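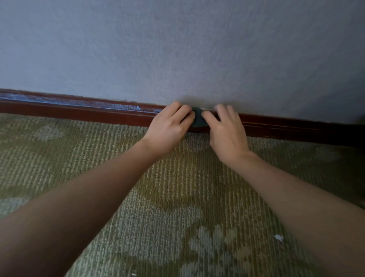

Working along the baseboard with a green pad or cloth, Grusham house.

The robotics club at Grusham has now entered its second term of the household tasks project, and I have been asked by several parents to set down in one place what the students are doing and how the work is organised. I am pleased to do so. I have supervised the club since it began, and this term has been the most demanding of them all.

The project asks a student team to teach a small two-armed machine, which the club calls Mavach, to carry out ordinary cleaning jobs. The students do not write out each movement by hand. They record people doing the job from the point of view of the person doing it, sort the recordings into short pieces, label each piece, and use the result to train the controller. Most of the hours are spent on recording and labelling. New members are sometimes disappointed to learn this. They generally come around by the third or fourth meeting, when they have seen what a badly labelled clip does to a week of training.

Baseboards were placed on the task list in April. The members had already covered tables and window sills, both of which present a flat surface at a comfortable height. A baseboard is low, narrow and long, and it has a rounded top edge that meets the wall in a seam. The person cleaning must hold the pad to the wood with both hands close together and keep clear of the wall covering, which in this house has a fine texture like a woven cloth. The carpet comes right up to the foot of the board, and its olive and cream pattern has given our vision group a good deal of trouble. The software was quite prepared to treat a pale leaf shape as an object to be picked up.

The club holds 177 clips of this task at present, of which 117 have been accepted for training. A clip is rejected if the hands leave the view, if the label does not match the action, or if the person stops partway to talk. The last of these accounts for a large share of the rejections, and I have raised it with the members more than once.

Each recording session lasts 45 minutes. Two students work together, one performing the task and the other keeping the log, and they change places at the halfway point. Sleeves are to be rolled up and watches and bracelets removed before recording begins. The log must give the room, the wall, the tool in use and the direction of travel. Entries such as "same as before" will be returned to their author.

There has been some debate within the club about the pale scuff marks found on one stretch of the board. Part of the labelling group wished to record them as dirt. Others argued that they might be worn finish or old paint, and that a machine taught to scrub at them would never consider its work complete. After a long discussion the members adopted a separate label, "mark, cause unknown", and I believe this was a sound decision. It has since been applied to the window sill recordings as well — a tedious afternoon for those involved, and I thank them for it.

Mavach itself is not yet ready for a baseboard. Its left arm reaches the required height, but the right arm stalls when both are brought together near the floor. The mechanical group is fitting a revised shoulder bracket made to the Litov pattern, and testing will resume when that work has been checked.

The club intends to enter the household category at the Ferrand student meet. Teams there are judged on their written records as well as on the machine, and the labelling guide is therefore being revised in full. Members who still have notebooks at home are asked to return them on Sunday, when the club room will be open from two o'clock.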